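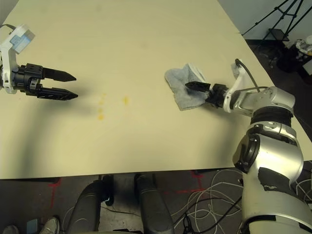
The Skelwood Works of Hirvonen Limited was founded on the principle that a promise, once entered in the book, was to be kept. The book itself lay in the boardroom, and Heledd Pumphrey had been its keeper for 20 years. She had prepared for the February meeting as she prepared for every meeting, with the agenda typed, the apologies recorded and the water poured. It was her habit to sit at her own table beforehand and read the last set of minutes aloud. The table was a large one, cream in colour, and four small yellow stains marked the top of it, three in a short column and the fourth a longer smear to the right. She had set the minutes down well clear of them and read as far as item six.

Item six concerned the Tudosbridge order. The company had undertaken to supply Trorama with 457 valve housings by the end of the quarter, at a price agreed before the cost of brass had risen. The managing director now proposed that the order be met from a cheaper alloy. The drawings, he observed, did not forbid it. The drawings did not mention the alloy at all.

"The customer will receive a housing that performs," he told the board. "I should like the minutes to say that the specification was reviewed."

"Was it reviewed?" asked Miss Pumphrey.

It was not usual for the Secretary to put a question. The chairman looked up from his papers.

"It is being reviewed at this moment," said the managing director.

"Then I shall record that it was discussed. May I also record that Trorama is to be informed?"

There was a silence, during which the heating pipes could be heard. The finance director remarked that informing Trorama would invite a renegotiation, and that the margin on the order, at the old price and in brass, came to roughly nothing. He had the figures with him and passed them along the table.

Miss Pumphrey turned back through the book until she reached a page in a different hand. With the chairman's permission she read from it. In that year the works had lost 42 men to short time, and the board of the day had resolved to complete a contract for the Tudosbridge waterworks at a loss, the buyer having been given the firm's word. The resolution ran to 2 lines. It gave no reasons.

"That was a different company," said the managing director.

"It is the same book, sir."

The chairman asked to see the page. He read it, and then he read the one following, on which it was noted that the directors had gone without their fees until the autumn. He enquired whether anyone present wished to speak to the matter of fees. No one did.

It was resolved that the order be supplied in brass. It was further resolved that the managing director write to Trorama regarding terms for any later work, and that a copy of the letter be laid before the next meeting. The managing director asked that his dissent be noted.

Miss Pumphrey noted it, in full, with the time, which was ten minutes past four. She blotted the page and asked whether the board was ready to take item seven, the repair of the yard gate.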